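Ticket 1874 - Table cover shifts during folding, stations 2 and 3
Status: Resolved, monitoring
Opened: 21/10/2024
Area: Garment folding, Gelley site
Priority: Normal

Problem as reported

Cloth cover on the folding table creeps toward the front edge during a shift. Folds come out skewed because the operator squares the garment against the hem of the cover, and the hem is no longer parallel to the table. Worst on trousers. T-shirts affected to a lesser degree. The cover is the Dretau plain weave, sage green, ordered in January to replace the old white ones.

Secondary complaint: green garments are hard to see against the green cover. Edges get missed and a sleeve or leg is left turned under.

Initial checks

Table level checked in both directions, no fault. Cover measured after laundering: 78 inches on the long side, 63 on the short side. Both match the order. Shrinkage ruled out. Table top wiped down and dried, cover refitted, no change by the end of the shift. Loose cables on the back wall were considered as a possible snag point for the cover when it is shaken out. No threads found on them. Left as is.

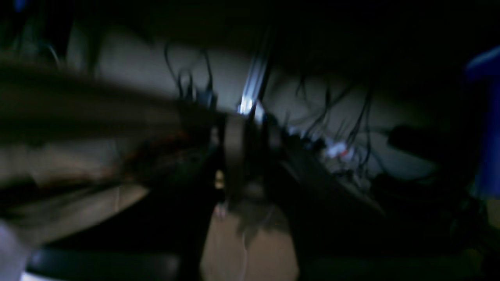 Đoàn: Same creep on station 3, and the cables have nothing to do with it. Our cover never goes near the wall. It moves when you pull a heavy garment toward you to make the second fold. Please look at how the cover is fixed before anyone orders a different cloth.

Agreed. Cable item closed.

Test 1 - two clamps, back edge only

Cover pulled tight and clamped at the back. Held for shirts. With trousers the front edge lifted and rode back over itself when the waistband was turned. Partial fix only.

Test 2 - third clamp at front edge

Added one clamp at the middle of the front edge, pads on the fabric, body hanging below the table line. Set the back clamps first, then pull the cover forward by hand until the long creases relax, then set the front one. Faint creases are acceptable. Do not pull until the weave distorts; the hem bows and the original fault comes back in another form. 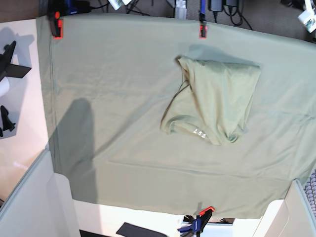 Cover clamped at top and bottom edges, T-shirt bunched on the cover.

Ran 36 shirts on this setup. Hem stayed parallel to the table edge. Clamp at the front can catch a loose sleeve if the shirt is laid too low, so start the garment in the upper half of the cover.

Test 3 - trousers

Same cover, same position on the table. Lay the trousers across the cover, waist to one side, and smooth each leg outward before the first fold. If a flap stands up near the middle, open the garment again. Pressing it flat only moves the ridge into the next layer.
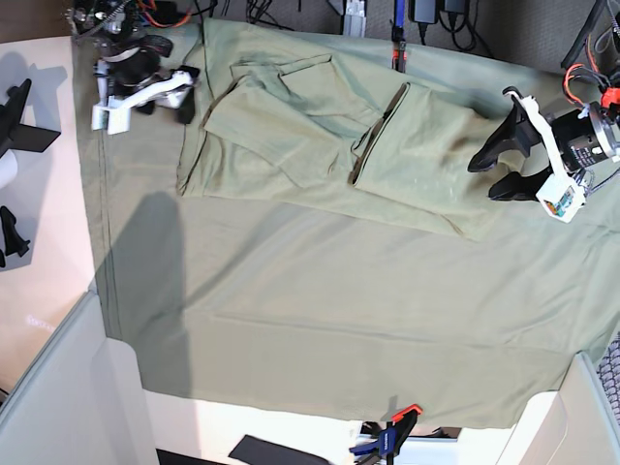
Trousers laid across the upper half of the cover, crumpled and partly folded.

No measurable creep after nearly an hour. Skewed folds down to one, traced to a leg that was twisted before folding began.

Visibility complaint

Reproduced. On green trousers the lower edge is very hard to pick out from the cover. Use the pocket trim and the dark seam lines as reference and find the outer edge by hand. Shadows falling across the cover make this worse. Zisusard can supply the same cover in cream; quote requested, split out to its own ticket.

Actions

Three clamps per table, stations 2 and 3. Done.
Setup order (back, pull, front) added to the station card. Done.
Spare clamp pads. On order.
Cream cover quote. Open, see linked ticket.

Reopen this ticket if the hem drifts again with all three clamps fitted. Include the garment type and which edge moved.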